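Chapter 4
What an Open Day Shows, and What It Leaves Out

Most people who buy a robot have seen it work before they pay. They saw it on a good day, in a room somebody else picked, doing a job somebody else chose. This chapter is about how to watch a demonstration and come home with something you can use.

Our case is the open day held by Skeronel at its building in Aguiar on 15/11/2024. The company builds hand-held grippers. A person squeezes the tool, picks things up with it, and the recording is later used to teach a robot arm the same motion. The system has a name, Vevarel, and the brochure has a claim: a new task learned from 200 recordings. Visitors were invited to walk among the operators as they worked, along the lockers and the windows.

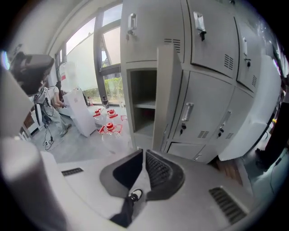 4.1 Before You Believe the Number

Take the claim apart. Two hundred recordings of what? If every one was made in the same room, in the same daylight, with the same kind of object, the robot may have learned the room. The brochure didn't say how many recordings were thrown away, or who decided which ones were good. When visitors asked, the answer was that the figure was "typical." Write that word down when you hear it, and ask for the worst case next.

Ask also what counts as learned. In Skeronel's handout, a task was passed if the robot finished it 4 times out of 5. That sounds fine for a talk. In a stockroom it means a person has to stand by and deal with every fifth item, and that person's wages belong in the cost.

4.2 Watching the People

It is easy to stare at the tool. Spend part of your visit on the operators. They wear or carry the equipment for hours, and their work is the part of the system that the sales talk tends to skip.
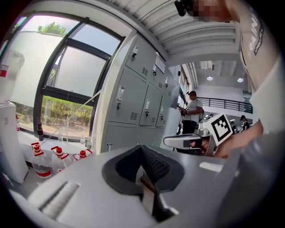

An operator who is tired holds the tool in a different way from one who has just started, and both kinds of recording can end up in the same pile. Ask how long a shift is. Ask how new people are trained, and whether anyone checks their first day's work before it goes in. At Skeronel the training was said to take 20 minutes. Maybe so, but learning to squeeze a grip and learning to make a useful recording are two separate skills, and the handout covered only the first.

A visitor from Jidard, a packing firm, had brought a bag of its own goods and asked to have them tried. The hosts said there wasn't time. Keep that exchange in mind as you read Section 4.3, where we draw up a list of requests to send ahead of a visit.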